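Packing and Labeling Parcels at Home or in a Small Workshop

Posted by Mereana Tuhiwai
Sunday, October 27, 2019

Filed under: Packing, Storage, Workbench

These tips are for people who send out a few boxes a week from a spare room, a garage or the end of the kitchen table. I sell repaired hand tools and small kitchen hardware, and most of what follows comes from parcels that went out wrong. Prices are left out, as they differ so much from one store to the next.

Set up the table first

Pack at a table you can stand at. A regular kitchen table is too low for most people once there is a box on it, but the box adds height, so try it with the size you use most before you raise anything. Mine is an old door on two Bakmont trestles, set so the top of a medium box comes just above my elbow when it is open.

Keep the flat boxes on one side and the finished parcels on the other. It does not matter which way the work moves as long as it always moves the same way. When both piles are on the same side, sooner or later an empty box gets taped shut.

The tape, the knife and the marker need a fixed place. A short length of gutter screwed to the back edge of the table works well and keeps the middle clear. Do not put the knife in with the packing paper.

Choosing the box

Use the smallest box that leaves room for padding on every side. Two inches is enough for most metal goods. Glass and pottery need more, and anything with a handle sticking out needs extra at that end.

Used boxes are fine if the corners are still stiff. Press a corner with your thumb. If it gives and stays pushed in, cut the box up for dividers. Check the bottom flaps too, where old tape has been pulled off. If the top layer of paper came away with it, new tape will not hold there.

Cover or remove every old label and barcode. A black marker line through a barcode is not always enough, as a scanner may still pick up part of it. Peel it off or put plain paper over it. To get a stubborn label off, warm it with a hair dryer on low and start from one corner.

I keep five sizes and write the inside measurements on the edge of each flat box, so they can be read while the boxes are standing in the rack.

Padding

Crumpled paper is good for filling space and poor for protecting a sharp edge. Wrap the edge in cardboard first, tape the cardboard to itself, then put the paper around it. For chisels and planes I fold a strip of corrugated board over the blade and run the tape right around the handle end so it can't slide off.

Close the box without taping it and shake it gently. If you hear or feel anything move, open it and add more. If the lid bulges, take some out. A bulging lid makes a label wrinkle, and the wrinkles tend to fall across the barcode.

Put small loose parts such as screws and washers in a bag of their own and tape the bag to the main item. Loose in the box, they end up in the paper and the buyer throws them out. I had to mail 11 replacement screws one winter before I learned that.

Liquids such as oil or polish go in a zip bag, standing up, with a second bag around the first. Check with the carrier before sending anything flammable.

Taping

Two inch tape is wide enough for most boxes. Run one strip along the middle seam and let it go at least three inches down each end. Heavy boxes get a strip across each end seam as well, which makes the shape of a capital I with long bars.

Rub the tape down with the side of your fist. Tape that has only been laid on will lift in a cold van. Old rolls that have been in a freezing shed should be brought inside overnight.

Fold the end of the tape under when you finish with a roll. If you forget, run a fingernail around the roll slowly and mark the spot with a pen when you find it.

Weighing and measuring

Weigh the parcel after it is closed, with the tape and padding in it. Kitchen scales work up to their limit, but a large box hides the display. Stand the box on an upside-down mixing bowl, zero the scale with the bowl on it first, and you can read the number from the side.

For heavier parcels use a bathroom scale. Weigh yourself, weigh yourself holding the box, and take one from the other. Round up.

Measure the outside of the box at its widest point, including any bulge. A steel ruler screwed flat along the front edge of the table saves looking for the tape measure. Start the ruler exactly at a stop block so the box can be pushed up against it. Mine starts at the left, and the block is a scrap of maple.

Write the weight and the three measurements in pencil on the top of the box as you go. It covers up under the label and you won't have to measure again if the computer freezes.

Printing the label

Check the paper before you print. Thermal labels go dark if they have been left in the sun or near a heater, and old ones come out gray. Store the rolls in a drawer.

If you print on plain paper, trim it and put it in a clear pouch. Tape over the address is fine, but glossy tape over a barcode can throw back light and stop it reading. Leave the barcode bare or use the pouch, and smooth the pouch flat.

Print at full size. Some programs shrink the page to fit and the bars come out too close together. Look for a box marked "fit to page" and turn it off.

Putting the label on

Choose the largest flat side. That is the top, even if the box would stand better on its end. Keep the label off the seams and away from the edges, and don't let it fold around a corner. If the box is too small for the whole label, fold only the blank margin around the side and leave all the bars on one face.

Stick down one short edge first, then smooth toward the other with a dry cloth. This leaves fewer bubbles than dropping the whole label at once.

Put one label on each parcel, and a copy of the address inside, on top of the padding. If the outside label is torn off, the copy is what gets the parcel home.

Which way up it travels

The label faces the ceiling from the time it goes on until someone else picks up the box. This applies on the finished pile, in the car and on the counter. Many drop-off places have a scanner that reads from above, and a parcel put down on its label has to be turned over and done again. Some have a notice at the spot. The words on the black housing here say to place the waybill face up, and there is a row of ruler marks along the bottom of the label.
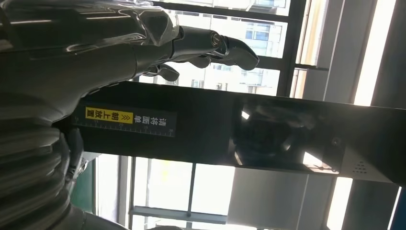 Stacking the finished pile

Heavy boxes go at the bottom and soft mailers on top, labels up, with all the addresses reading the same way. It takes a few seconds more and makes it easy to check the pile against your list.

Don't stack higher than you can lift down with both elbows bent. A low shelf on casters is better than one tall pile. I use a Skadia shelf with the top rail taken off so boxes slide out to the front.

If parcels wait overnight in a garage, keep them off the concrete. Two strips of wood under the bottom row are enough to let air through.

Keeping a list

A school notebook is all you need. Write the date, the name, the town, the weight and the last four figures of the tracking number. I have filled 77 pages since May and have gone back to them more often than to anything on the computer. Put a check mark next to the line when the parcel leaves the house and a second one when it arrives.

Keep drop-off receipts in an envelope clipped inside the back cover. The ink on them fades, so copy the number out the same day.

Clearing up afterward

Flatten offcuts and sort them by size. Pieces larger than your hand make dividers and blade covers. Smaller ones go in the recycling with the tape pulled off.

Wipe the table with a little rubbing alcohol on a rag if there is label glue on it. Try it first on a hidden spot if the top is varnished. Glue on scissors comes off with cooking oil, followed by soap and a good drying.

Check the tape, the labels and the medium boxes before you leave the room, and write down what is low. I reorder tape when I open the last two rolls.

Related pages

Storing flat boxes in a narrow closet
Sharpening a utility knife blade
Getting sticky labels off glass jars
A simple rack for rolls of paper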